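El brazo del taller Orkineck ya coge fruta

El taller compartido Orkineck tiene desde febrero un brazo robótico en marcha, y quien se haya pasado por allí estas tardes sabe que cuesta irse a casa. El proyecto se llama Tredine, lo han montado entre varios socios a ratos libres y ya mueve piezas de fruta de un lado a otro de la mesa con una soltura que hace unos meses parecía muy lejana.

La idea salió de una conversación de sobremesa: ¿se puede tener en un taller de barrio una mesa de manipulación decente, sin laboratorio detrás? Tras 182 horas de trabajo apuntadas en la libreta del grupo (y seguro que unas cuantas sin apuntar), la respuesta es un sí bastante rotundo. El brazo llegó de segunda mano a través de Gostodard, una tienda de material industrial usado, y hubo que pelearse con la configuración antes de que obedeciera. La primera vez que bajó recto hasta donde se le pedía hubo aplausos, y de los de verdad.

Lo más bonito del montaje es lo sencillo que resulta. La mesa va forrada de papel marrón y encima hay una cuadrícula de cinta azul que sirve para colocar cada objeto en su casilla y repetir la prueba en las mismas condiciones. Cuando el papel se estropea, se cambia y listo. El gasto en cinta, papel y tornillería suma 40 euros, y el resto de lo que no es el brazo ha costado 436, contando los perfiles de aluminio y el cableado.

Para los ensayos el grupo usa fruta corriente. Empezaron con manzanas, pasaron a los plátanos, que por la curva obligan a pensar bien por dónde agarrar, y ahora andan con las fresas, que son otro mundo: pequeñas, blandas y muy poco dispuestas a perdonar una pinza que aprieta de más. El ejercicio habitual consiste en llevar piezas entre un plato y una cesta. En la última tanda, de 90 intentos con manzana, fallaron tan pocos que el grupo ha decidido dejarla como calentamiento y dedicar las tardes a lo difícil.

El programa que decide los movimientos, bautizado Zheng, también es de la casa. Se puede consultar en el ordenador del taller y la intención es publicarlo con una guía de montaje en castellano en cuanto esté ordenado, porque ahora mismo tiene comentarios en tres idiomas y más de una línea que solo entiende quien la escribió a las dos de la madrugada. La guía incluirá la lista de materiales, las medidas de la cuadrícula y los ajustes de fuerza de la pinza para cada fruta.

Las sesiones son abiertas a partir de las siete de la tarde. No hace falta saber programar: hay tareas de mecánica, de cableado y de pura paciencia, como reponer la fruta en su casilla después de cada intento. Eso sí, mientras el brazo se mueve no se meten las manos en la mesa, y el mando con la seta de emergencia se queda siempre a mano. Lo siguiente en la lista son los tomates cherry y, si sale bien, un racimo de uvas.
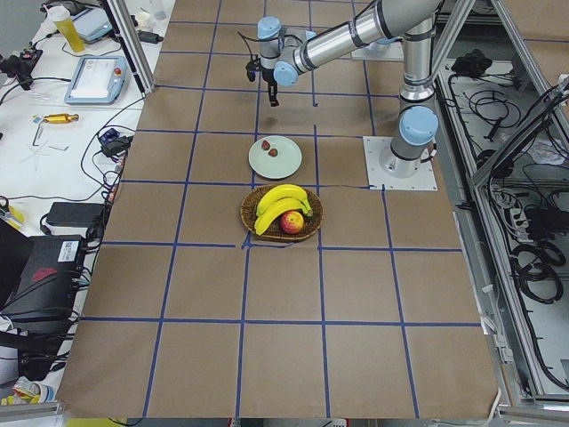

Marisa pregunta si la guía traerá también los ajustes para fruta muy madura, que en su casa lo intentaron con una pinza impresa y las fresas acabaron en mermelada. Dice que se apuntaría encantada a una sesión y que puede llevar ella las uvas.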